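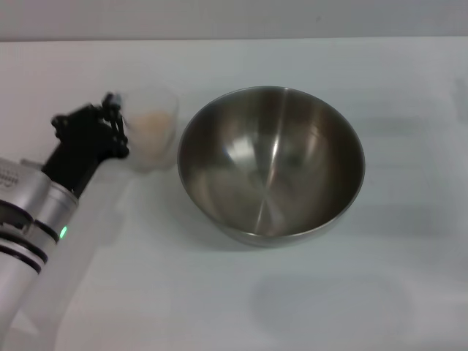 So you've got an arm, a camera and a task, and now you need a pile of examples for the thing to learn from. I've just come out the far side of recording a pouring set at Morkside (cup to bowl, one arm, operator steering from a second set of controls) and I've had enough people ask how I go about it that I'm writing it down. It'll work for most small tabletop jobs, though I'll keep using pouring because it's what's fresh in my head.

## Before you record anything

Write the task down in one sentence. Ours was: "Pick up the cup, tip everything into the bowl, put the cup back on the table upright." Then read it to whoever's driving and see what they ask you. Jonas Pichler wanted to know if a few crumbs left in the cup counted as everything, which is a very fair question and one I should have settled before we'd recorded a whole morning of it two different ways. Decide now. Stick it on the wall.

Next, choose where an episode starts and stops. I start with the arm in its rest pose and the gripper open, and I stop when it's back there. Some people trim the rest pose off to save space – please don't, at least for your first set. The model needs to see how you leave the starting position, and it needs to see what being finished looks like too.

## Setting the table

Keep it plain to begin with. One cup, one bowl, nothing else within reach. You can add clutter later on, once the boring version works.

Shiny bowls are a pain, I'll warn you. The reflections slide about as the head camera moves, and a see-through cup on a pale table is hard enough for a person to pick out. I still use both, because they're the sort of thing you find in a real kitchen, but I'd check your exposure before every batch:

1. Put the cup and the bowl in place.
2. Look at the live view, not the table.
3. If you can't find the rim of the cup by eye, move the lamp or drop the exposure a bit.
4. Record five seconds and play it back full size.

Lock the exposure and white balance once you're happy. If you leave them on auto the whole table changes colour when the arm swings in.

## Recording

Do a few throwaway runs first. Everyone's clumsy for the first ten minutes, and after lunch you'll need to warm up again.

For each episode I go:

1. Place the objects from the position sheet.
2. Fill the cup to the level on the sheet.
3. Arm to rest, gripper open, hands clear.
4. Start recording, then wait a beat before moving.
5. Approach, grasp, lift, pour, return.
6. Back to rest, stop recording, mark it good or bad straight away.

That last bit matters more than it sounds! I used to mark them all at the end of the day and I'd be sat there at six o'clock trying to remember if episode 147 was the one with the wobble. It takes two seconds at the time.

About speed: go at a steady, slightly dull pace. Slow right down for the last few centimetres before the fingers close, but don't stop dead. If the operator pauses to think, the model learns to pause as well, and it has no idea what it's meant to be thinking about, so it just sits there. We threw out a fair few of ours for that.

## The position sheet

Left to themselves, people put the cup in the same handy spot every time. I print a grid, number the squares and shuffle the list, so every run tells you where the cup goes, where the bowl goes and how full to fill. Swap sides now and then. Change the fill level more than you think you need to, as a nearly empty cup has to be tipped much further.

## Mistakes and near misses

Bin anything where the arm faults, the recording drops out or somebody's sleeve wanders in. Keep the ones where the operator fumbles the grasp and then sorts it out, and tag them as recoveries. We finished with 794 good episodes, and 189 of those had a recovery in them. The version trained without them was noticeably worse at getting itself out of trouble.

Spills I keep in a separate folder. They're no use as examples to copy, but they're handy if you later want something that can tell a good pour from a bad one.

## End of the day

Copy everything to a second drive before you clean up. Play back one episode in every twenty with the joint readings alongside the video and check the two line up, because a late camera is very easy to miss while you're driving. Then wipe the table, check the finger joints for bits, and write down where you got to on the sheet.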